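August, early, before the heat

Awake at ten to five again. The fan had stopped in the night and the room was stuffy, so I got up and opened the kitchen door and sat on the step with coffee until it was light enough to see the tomato beds. I have been meaning to write down how the garden has gone this year before I forget it, the way I forgot last year. All I have from last summer is a seed packet with "too close" written on it, and I don't know what was too close to what.

The paste tomatoes are the success. I put in a row of Ocampo from the plants Janelle Javier had left over, and they have done better than anything I bought. The fruit is long and a little pointed, with thick walls and not many seeds. They started to color in the last week of July and now I pick a bowl every morning. A few have black ends, all on the two plants nearest the fence, where the hose doesn't quite reach. I have been carrying water to those in the can. It may be too late for this crop but the new fruit looks clean.

The slicing tomatoes are slow. Big green shoulders and hard as a ball. I took off the lower leaves where they had spotted and put them in the trash and not the compost. Three of the cages have leaned over into the path and I've tied them to each other with strips of an old sheet. It looks bad but it held through the storm.

The beans are finished. I pulled them yesterday evening and left the roots in. That bed was good for about five weeks and then the beetles got into it and the leaves went to lace. I'd like to put in fall carrots there. Carrots need to be kept damp until they come up, and I have not managed that in August once in all the years I've had this yard. Hae-won Ha lays a board over hers and lifts it every evening to check. I'll try that. I have the old shelf from the hall closet and it's the right length.

Cucumbers: too many, then none. The vines wilted from one end of the trellis to the other in the space of a few days. I cut one stem and held the ends together and pulled them apart and saw the sticky thread, so I suppose it is the wilt. I pulled them all. We have 7 quarts of pickles in the basement, and I don't think we'll eat more than that anyway.

Squash is squash. I gave two to the mail carrier.

Mid-morning

Went in at nine when the sun got over the garage. Did the breakfast dishes and paid the water bill, which was higher than I wanted. I looked at last August's and it was about the same, so it's the garden and not a leak. I should get the second rain barrel set up. It's been sitting behind the shed upside down since spring, waiting for a spigot. The hardware store had the wrong thread, and I sent away for one from Zorkeo and it came without the washer.

Then laundry, a dark load and a red load. I hung out the dark and ran the red through the dryer.

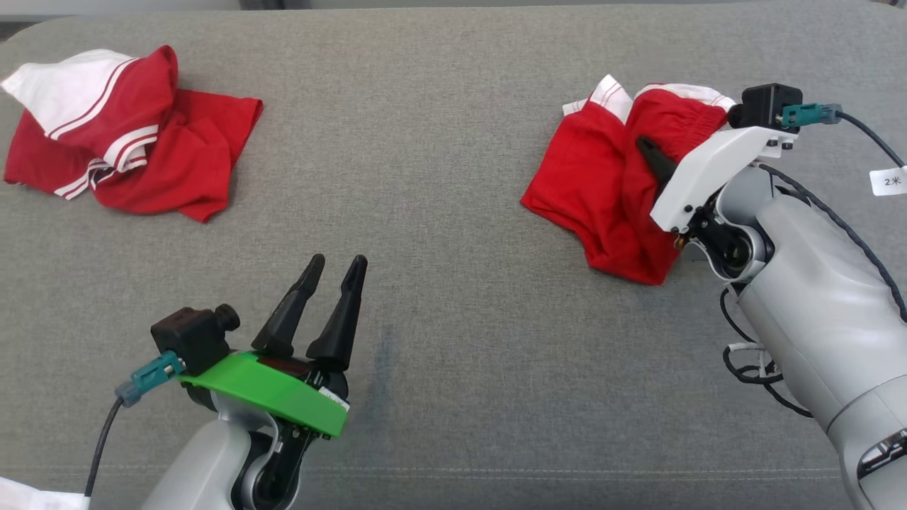
6 min read

After lunch I started the sauce. I had saved up three days of the Ocampos on the dining table, on newspaper, and they were getting soft. I don't peel them anymore. I cut off the stem end, halve them, put them in the big roasting pan with salt and oil and an onion and a head of garlic, and roast them at 300 until they slump and the edges go dark. That takes most of the afternoon. It heats up the kitchen, and I had the back door open and the fan in the doorway blowing out. Then it all goes through the food mill, which catches the skins.

The mill is the old Flarkard that was my aunt's. The handle knob is gone and I turn it by the bolt with a dish towel wrapped around it. I've looked at new ones. They all seem to be thinner metal than this one, so I keep on with the towel.

The whole table of tomatoes came down to nine pints. It always seems like less than it should be. I froze them flat in bags this time instead of in jars, because last winter two jars cracked. I wrote the month on each bag with the laundry marker. It came off on my hands and I still have it on my thumb.

While the pan was in the oven I read a little of the library book on soil and did not get far. The chapter on clay says to add compost every year and be patient. I've been doing that. The back bed is better than it was. I can get the fork in all the way now, and the first spring I was standing on it with both feet. The front strip by the sidewalk is still like brick. I may give up on vegetables there and put in something that likes it poor, thyme or the yellow yarrow.

Hae-won came by at four with a bag of perilla leaves and we walked up and down the rows. She thinks my peppers are hungry. They are pale, she's right, and I'd been telling myself it was the variety. She uses a fish emulsion that smells terrible for a day. She said she would bring me the end of a jug. I gave her a bag of the paste tomatoes and two squash and she gave back one squash.

She also asked whether I was saving seed from the Ocampos. I hadn't thought about it. She says to pick from the best plant and not the best fruit, and to let the seeds sit in a jar of water on the counter until they get a skin of mold on top, then rinse them and dry them on a plate. The best plant is the third from the gate. I tied a piece of blue yarn on it after she left so I wouldn't eat everything off it.

Evening

Janelle called about the plant swap. It's going to be in her driveway again in the fall, perennials mainly. She had over 100 pots last time and ran out of places to set them down. I told her I could bring iris, as many as she wants, since mine need dividing badly. The clump by the steps has a bald place in the middle and hardly bloomed. I should do that this month, and I would like to wait for a cooler day. I remember it was hard digging the last time, and I bent the good fork doing it.

I asked her where the Ocampo seed came from in the first place and she wasn't sure. She got hers in an envelope from someone at the Tultari garden, where she had a plot before she moved. So that's as far back as I can take it.

Watered at seven. The front strip, the peppers, the two tomatoes by the fence, the pots. Something has been digging in the pot with the basil, small holes, I think a squirrel. I laid some stones on top.

Picked up the hose and found the trowel I lost in June. It was under the rhubarb.

To do:
washer for the barrel spigot
board over the carrot bed
divide iris (not tomorrow, too hot)
fish stuff from Hae-won
more freezer bags
return the soil book or renew it

It's still 80-something out and there's no wind. I put the fan back in the bedroom window and cleaned the dust out of it with a paintbrush, and it's running again.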